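Garkden Learning Centre
Young Readers' Pages: Looking at Cans

Many families keep food in cans. A can is a strong metal container with no gaps for air to enter. Food is sealed inside and then heated, so that the germs which would spoil it are killed. It may then be kept in a cupboard for a long time.

The idea is more than 200 years old. Early cans were so thick that people opened them with a hammer and chisel. Today many cans have a ring on the lid. The ring is a lever: when an adult lifts one end, the other end presses down and breaks a thin line in the metal. 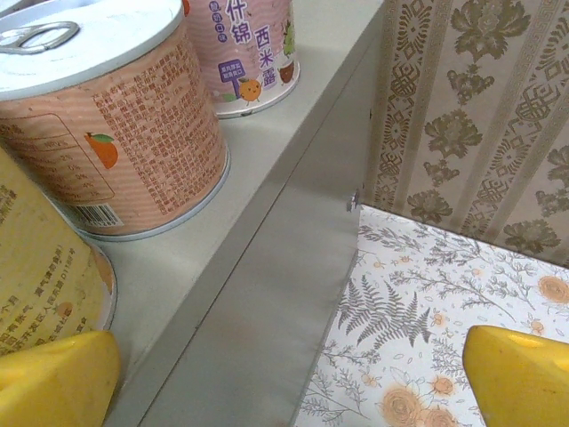
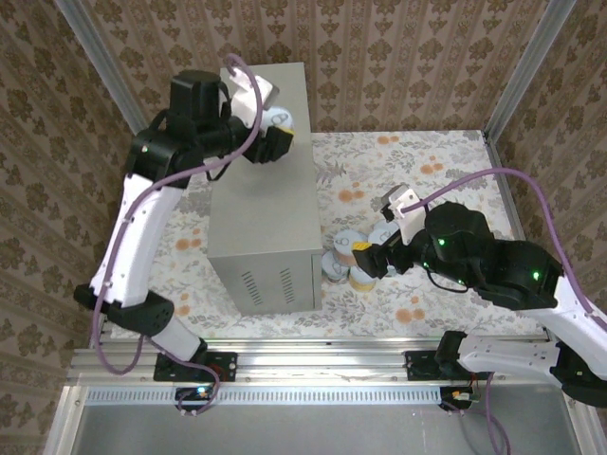
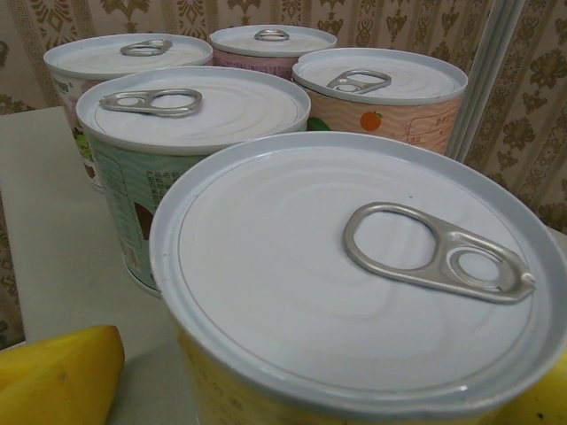
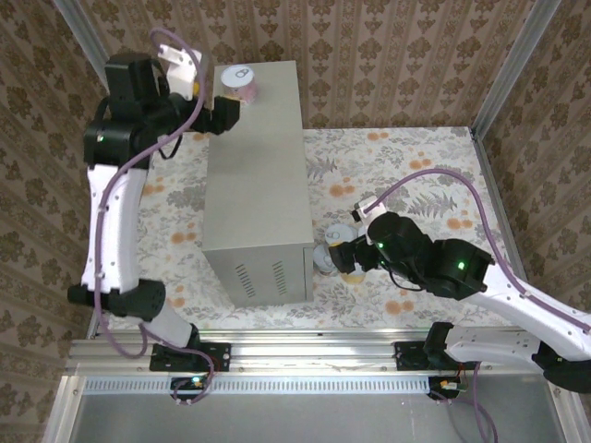
Cans and a grey metal box on a patterned tablecloth. The first picture shows a label with a nutrition table, a barcode and a small orange fruit.

What is on a label?

A label tells us what is in the can before it is opened. The list of ingredients names everything used to make the food. The nutrition table gives the amounts of such things as sugar and fat. The barcode is a row of black and white lines that is read by the till in a shop.

Labels are written in the language of the people who will buy the food. The labels in the first picture are in Chinese. The large purple characters on the pink can name a dessert made with sago. Sago comes from the trunk of a palm tree and is shaped into small pearls, which turn soft and clear when cooked.

Colour is useful too. When several cans are the same shape, a pink, green or yellow label helps a shopper to find the right one quickly.

Something to try at home

Ask an adult for three unopened cans. Find the barcode on each one, then look for the date. Place the can with the earliest date at the front of the shelf, so that it is used first - shops arrange their shelves in the same way.

Please remember that the edge of an opened lid is sharp. Cans should be opened by an adult.

Text by Selma Ristić. Checked for schools by Eleni Đorđević.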